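**Fri 3 February** - page tables finally clicked for me this week and I'm so happy about it that you're all getting a thread (1/6)

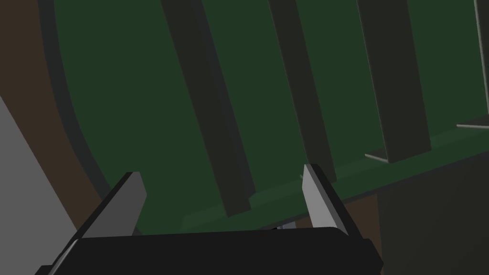

Gripper open, both fingers tilted in.

2/ I'd been reading the memory chapter as one giant lookup. Then Cristian Villanueva drew it on a napkin as a tree, with most of the branches simply missing. Missing! An empty branch costs you one null entry and that's it.

3/ So I went home and wrote a toy version for Gasby, my little hobby kernel. Two levels, 16 entries in the top one. It's about 50 lines, and half of those are me printing things to see what's going on.

4/ First run faulted right away (of course). I was shifting by the wrong amount, so every address landed on page zero. Fixed that and watched 20 mappings come back correct - I may have cheered at my desk.

5/ Next up is copy-on-write. Vinzenz Oberholzer says to get reference counts right before touching fork, and he's been through this with Plititz, so I'm listening.

6/ If you've got a favorite write-up on TLB flushing, please send it! I've read two and they disagree about when you need one after loosening permissions.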